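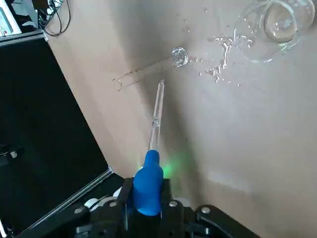 Kolura Home Lab Glass Set: a long review from a kitchen table chemist

I bought this set in August, mostly on a whim, and I've used it nearly every evening since. I'd been making do with jelly jars and a turkey baster (don't laugh, it got me through red cabbage indicator and a whole winter of crystal growing), and moving up to real glass has been such a treat that I wanted to write it all down while I'm still excited.

What I ordered was the basic box: beakers, test tubes, glass droppers with rubber bulbs, and a thin booklet I read once and put in a drawer. You can also get the bigger one with a stand and a burner, but I don't want a burner on the table where we eat breakfast.

Let me start with the droppers, because they're the part I love. A good dropper is all in the bulb. Cheap ones are either so stiff that you squirt everything out at once, or so floppy that they won't pull liquid up past the tip. These have just enough spring. If I squeeze gently I can let out one drop, wait, and let out another, and after a little practice I stopped holding my breath while I did it. Blue rubber is easy to find on a cluttered table, too! I lose clear things all the time. I have spent far too much of my life patting a countertop looking for a clear tube.

The tips are fine, so they do clog if you leave sugar or salt solution in them overnight. I did this the first week. Warm water and patience fixed it, and now I take the bulbs off and rinse both pieces before bed. Put the bulbs back on with a twist and a drop of water. Don't push hard on the glass while you're doing it, and hold it close to the end you're working on.

The test tubes are nice and clear, with a lip that gives you something to grip. My only real complaint about the whole box is that it doesn't come with a rack. A test tube on its own wants to roll, and it will roll, and it will pick the moment when you've turned around to find a towel. I ended up buying a little Durkley rack separately and it fits well enough, though the tubes wobble a bit. A folded dishcloth works if you don't want to spend any more money.

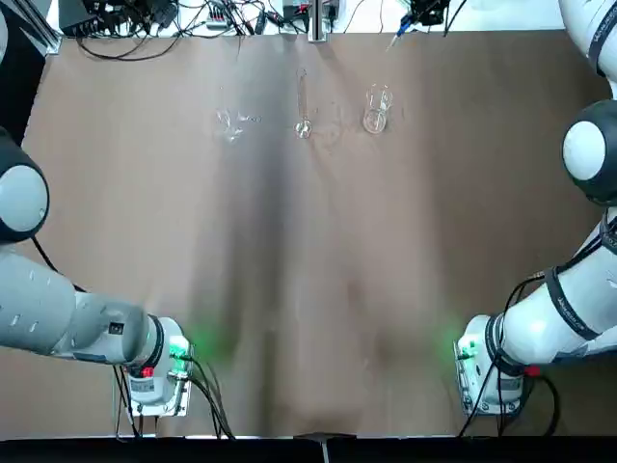

The beakers are what I reach for most. They pour cleanly if you commit to it. Go slowly and the water creeps down the outside of the glass and onto the table, so tip with some confidence and stop quickly. They're light, lighter than I expected, and an empty one will go over if you catch it with a sleeve. I've knocked mine down more than once and so far no chips, but I wouldn't try it on tile.

Get yourself a decent work surface while you're at it. I use a plain tan board, and I like it better than the white tray I had before (everything disappeared into the glare). Spills bead up and catch the light so you can see where they've gone, down to the tiny droplets that landed way off to the side. Leave yourself a wide clear space in the middle, keep the glass you aren't using toward the back, and do your dripping over something that can get wet.

As for what I've done with it, nothing fancy. Layered sugar water in five colors, which took me four tries. Milk and vinegar. Counting how many drops of water I could pile on a coin before the dome broke, and my best is 32, which I'm prouder of than I should be. The coin one is a great first thing to do with the droppers, since you learn the bulb without wasting anything but water.

I looked at the Atell set before I bought this one. It's a handsome box and the markings on the beakers are said to be easier to read, but it comes with plastic droppers, and I wanted glass. If you're shopping for a very young kid you may feel the other way, and I'd understand. The Yazdani set looked good too but was out of stock everywhere I checked.

Washing up is easy. Hot water, a little dish soap, a skinny brush for the tubes, then a rinse with distilled water if your tap leaves spots like mine does. I dry everything upside down on a towel and it's ready by morning. Please keep it away from your food dishes, though. Mine has its own shelf and its own sponge.

Would I buy it again? Yes, and I'd add a second pack of droppers to the order. I keep wanting one for each color, and stopping to rinse between colors breaks the fun.

5 out of 5, even without the rack.

207 people found this review helpful

Related reviews
Durkley Six-Hole Test Tube Rack
Atell Young Scientist Box
Yazdani Pouring and Measuring Set
Best Brushes for Narrow Glass
Growing Alum Crystals in a Jelly Jar
See all 1,909 reviews in Hobby Science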